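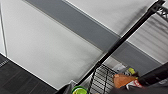 Robotics students take on shelf-stocking challenge

Posted Jan 19, 2024

Students in the after-school robotics club at Sedport High are spending the winter term teaching a robot arm to pick up grocery items from a wire shelf, in preparation for the regional Bament Cup.

The club has 26 members this year. They meet twice a week in the old business classroom, where the arm was set up in December with a gripper and a small camera mounted near the wrist.

The contest rules call for a robot to take items from a black wire rack and put them in a bin, without a person steering it. Each run lasts 135 seconds. Teams lose points for a dropped item and lose more if the gripper hits the shelf post.

"The post is what gets us," said Asger Kvaran, a junior who leads the programming group. "The arm has to come in at an angle, and if you plan the path badly it takes the shortest way, and the shortest way goes through the rack."

Students chose their own practice items within the size limits set by the contest. Round things are harder to hold than boxes, Kvaran said, and soft packaging is the hardest because it changes shape every time the gripper closes on it. The group has been testing different finger pads, including one set cut from a yoga mat and another printed by a student at home.

The program works in two parts. One part looks at the camera picture and guesses where each item is. The other part moves the arm. To train the first part, members took turns guiding the arm by hand and saving pictures from the wrist camera as it moved, then marking the items in each one. They had 2,000 marked pictures by the end of winter break.

A lot of those pictures are tilted or blurry, and the club decided to keep them in.

"The camera turns when the wrist turns, so most of the time the robot isn't looking at the shelf straight on," said Vija Ķēniņš, who teaches physics and advises the club. "If they only trained it on nice pictures, it would be lost as soon as it moved."

Ķēniņš said the first full practice run, held last week, ended early when the arm stopped above the rack and would not go down. The students traced the problem to a height setting that had been entered in the wrong units. A second run the same afternoon placed two items in the bin before time ran out.

The arm was paid for with a grant from Plakosen, a packaging company with a plant outside town. The school's Mészáros Fund for science clubs covered the rack and the contest entry fee.

Ten students will travel to the contest – the most a team is allowed to bring. The rest of the club will keep working on a second gripper design for next year.

The club will hold an open practice in the business classroom before the contest, and families are welcome. A perfect run at the Bament Cup scores 100 points. Kvaran said the team would be happy with half that.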